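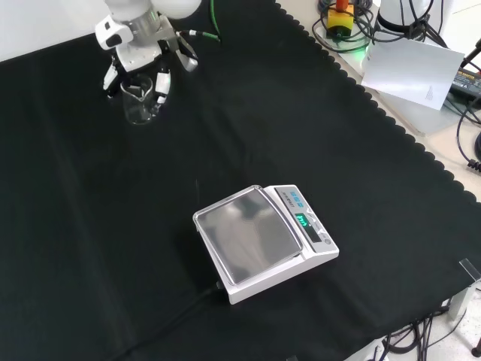
The black skirt saga, a thread

1/ So I finally wore the black scalloped skirt out of the house and I have to tell you how long this took me. I bought it in January. JANUARY. It has been hanging on the back of my bedroom door with the tags on this whole time, looking at me.

2/ The problem was never the skirt. The skirt is gorgeous (midi length, little waves all along the hem, swishes when you walk). The problem was that every top I own made me look like I was about to seat you at a restaurant.

3/ White button-up? Hostess. Black tee? Also hostess, but the night shift. I tried my cream sweater and my sister Imelda looked up from her phone and said "are you in a choir?" so that went right back in the drawer.

4/ Then I was at Wunby looking for socks, just socks, and there was this rust-colored cardigan on the end rack. Cropped, chunky, big tortoise buttons. I don't wear rust! I have always said I look like a sick pumpkin in rust! But I put it on over my T-shirt right there in the aisle and ohhh.

5/ It hits exactly at the waistband. That was the whole trick, I think. Everything else I'd tried was too long and I was tucking and bunching and getting that lumpy thing in the front.

6/ Okay, shoes. I went back and forth on this forever. Ankle boots cut my leg off in a weird spot with the hem. Sneakers were cute but my office is a little funny about sneakers. I ended up in my old Policarpio loafers, the brown ones I had resoled, with a thin sock. Very happy with that.

7/ For anybody asking about sizing: I'm between sizes and went up in the skirt. The waist has elastic in the back only, so it sits flat in front. I'm 5'3" and had 3 inches taken up from the top, at the waistband, so the scallops stayed the way they were. Remedios Evangelista did it for me and she is a magician. She's above the bakery, ring the bottom bell, the top one doesn't work.

8/ Please do not let anyone hem a scalloped skirt from the bottom. I did that to a green dress once and we don't talk about the green dress.

9/ Jewelry: small gold hoops and that's it. I had a necklace on and took it off in the car. With the buttons on the cardigan it was a lot going on up there.

10/ Bag is the Clendanau crossbody I've had forever. Someone at lunch asked if it was new and I about fell over. I rubbed some conditioner on it last month and let it sit overnight, so maybe that's it?

11/ A couple of you asked if the skirt wrinkles. Yes. It wrinkles if you think about sitting down. I hang it in the bathroom while I shower and that gets most of it. The rest I just wear, life is short.

12/ Also it picks up every bit of lint in the county. I keep a roller in my desk now and another in the glove box. If you have a white cat I'd go with the navy version.

13/ Next I want to try it with the striped Gimumari turtleneck for when it gets properly cold, plus tights and maybe the tall boots. I have a feeling the tall boots will fix the whole ankle thing. Will post if it works and probably also if it doesn't.

14/ Oh, and the cardigan comes in a mustard too!! I went back for it and they only had an XL left. If anyone sees a medium please message me before you tell anybody else.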